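**Nalldale 发布 Skisten 系列水性内墙涂料 面向低照度室内空间**

2021年4月21日，星期三

室内涂料制造商 Nalldale 今日宣布，Skisten 系列水性内墙涂料即日起向工程客户及授权经销商供货。该系列共含36个标准色，分为浅色组与深色组，适用于石膏板、水泥砂浆抹灰层及已处理的旧漆面。产品由 Nalldale 设在 Vorside 的涂料实验室开发，配方冻结于今年1月，此后进入试生产阶段。

Skisten 系列的开发目标是改善内走道、夹层、半地下房间等自然采光不足区域的色彩一致性。在此类空间中，同一墙面在不同入射角光线下容易出现可见的光泽差异，深色墙面尤为明显。常规哑光涂料通过提高体质颜料用量降低光泽，但漆膜孔隙率随之上升，擦洗后易产生局部发亮。Skisten 系列采用两种粒径的消光填料级配，并调整了成膜助剂与乳液的比例，使漆膜在保持低光泽的同时具有较高的致密度。

**色彩体系**

浅色组以灰绿、米灰、浅土黄为主，深色组以炭灰、橄榄灰、墨蓝为主。两组颜色按明度配对编制，每一浅色对应至少一个建议搭配的深色，供设计单位在相邻墙面上使用。配对依据为漆膜干燥后的实测明度差，测量在同一基材、同一涂布量条件下进行。

Nalldale 色彩技术主管班末顺（Mal-soon Ban）表示：“灰绿色与炭灰色相邻时，交界处的视觉对比受光源色温影响较大。我们在暖白和中性白两种光源下分别校正了配对关系，设计人员选色时应以现场实际光源为准，不宜仅凭色卡判断。”

色彩手册同时给出木质家具与墙面搭配的参考建议。对于蜂蜜色调的木材，手册推荐采用低彩度的绿灰色作为主墙面颜色，相邻墙面可选用明度较低的中性灰。挂画墙面建议使用浅色组，以减少画框边缘与墙面之间的明度混淆。
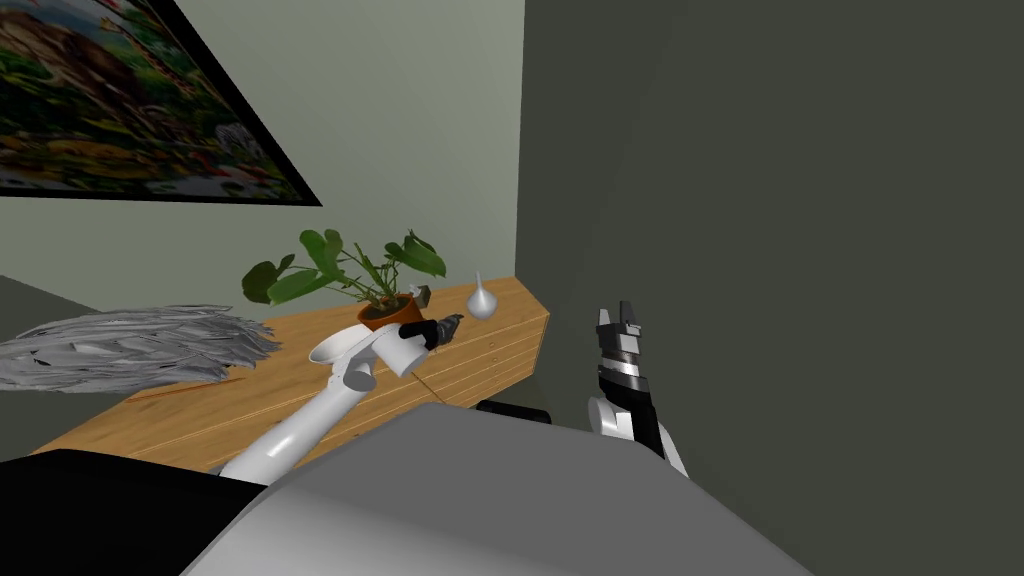
图1：浅灰绿色墙面与炭灰色墙面的搭配效果（计算机渲染图）。

**主要技术特征**

Skisten 系列为单组分水性体系，以丙烯酸乳液为成膜物质。主要施工参数如下：

- 包装规格：每桶20升
- 施工方式：辊涂、刷涂或无气喷涂
- 建议涂布道数：底漆一道，面漆两道
- 重涂间隔：标准条件下6小时
- 稀释剂：洁净自来水，加水比例按产品说明书执行
- 光泽：哑光

深色组产品使用专用深色基料，不得以浅色基料加大色浆用量的方式替代。色浆总量超过基料允许范围时，漆膜干燥时间延长，耐擦洗性能下降，且可能出现浮色。授权经销商的调色设备须在首次调配前更新配方数据库，旧版数据库不包含 Skisten 系列的基料代码。

为验证批次间的稳定性，Vorside 实验室在试生产期间共制备964块样板，覆盖全部标准色。样板分别进行了色差、光泽、耐擦洗及附着力检测。检测结果用于确定出厂控制限值，各批次的检验记录随货提供，工程客户可凭桶身批号向 Nalldale 技术服务部门调取留样信息。

**施工要求**

基层应坚实、平整、无浮灰，含水率及酸碱度须符合产品说明书规定。新抹灰层应充分养护后再行施工。旧漆面如有粉化、起皮，应铲除至坚实层并重新批刮腻子；旧漆面为高光泽类型时，应先以砂纸打磨至失光。

深色组对基层平整度的要求高于浅色组。侧光条件下，腻子接缝和辊痕在深色墙面上更易显现，建议在打磨完成后以手持灯具沿墙面平行照射检查，缺陷修补完毕后再涂底漆。面漆应从一侧阴角连续施工至另一侧阴角，中途不宜停顿，同一墙面须使用同一批号产品。不同批号必须混用时，应在大容器中预先混合均匀。

狭长空间的两侧墙面与端墙采用不同颜色时，推荐先完成端墙浅色面漆，待干燥后贴美纹纸，再施工两侧深色墙面。美纹纸应在最后一道面漆表干前揭除，揭除方向与墙面成锐角，以避免漆膜边缘撕裂。阴角处如有收缩裂缝，应预先以可涂饰的弹性密封胶填充。

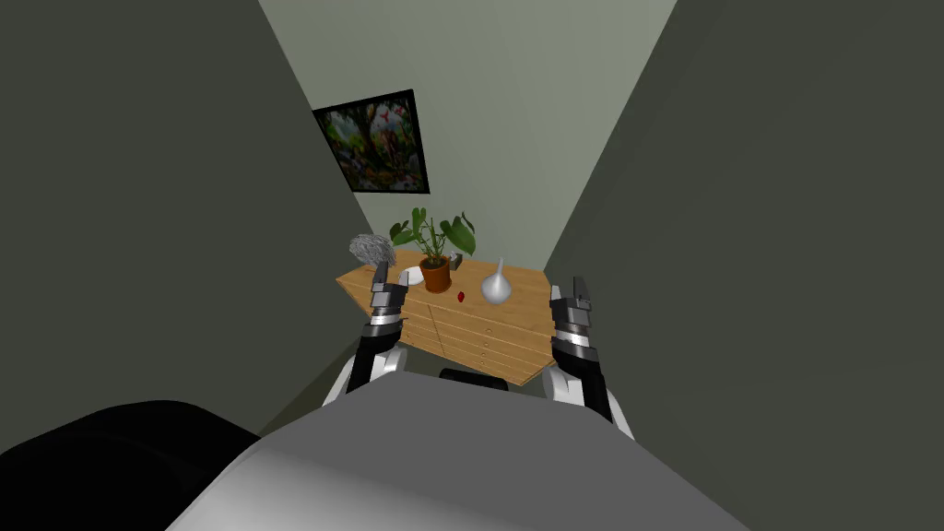 图2：狭长空间配色示意，两侧为深灰色墙面，端墙为浅灰绿色（计算机渲染图）。

施工及干燥期间应保持通风，避免强气流直吹漆面。低温或高湿环境下干燥时间相应延长，重涂间隔应以漆膜实际状态为准。未用完的产品须密封存放，防止冻结。

**供货与技术支持**

Skisten 系列首批产品由 Shetty 建材配送负责仓储及区域配送。浅色组全部颜色为常备库存，深色组按订单调色，交货周期由经销商在确认订单时书面告知。工程项目可申请实体样板，申请时须注明基材类型、光源色温及拟用色号。

Nalldale 工程渠道经理阿尼尔·纳达尔（Anil Nadar）表示：“深色墙面的返工大多与基层处理和批号管理有关。此次供货我们把批号核对列入交接单，施工单位开桶前需逐桶签认。”

现有内墙产品线继续生产，原有色号与配方不作调整。已签订的供货合同按原约定执行，客户如需改用 Skisten 系列，应重新提交用量核算表，并由双方确认基料类型。两条产品线的面漆不得相互掺混。

色彩手册、产品说明书及安全技术说明书可向授权经销商索取，电子版由 Nalldale 技术服务部门按申请发送。

**关于 Nalldale**

Nalldale 从事建筑室内涂料的研发与制造，产品包括内墙面漆、底漆、腻子及配套色浆，主要客户为室内装修承包商、物业维护单位和建材经销商。公司涂料实验室位于 Vorside，承担配方开发、色彩测量及出厂检验方法的制定工作。

**媒体联络**

Nalldale 企业传讯部
联系人：Anil Nadar（工程渠道事务）、Mal-soon Ban（色彩技术事务）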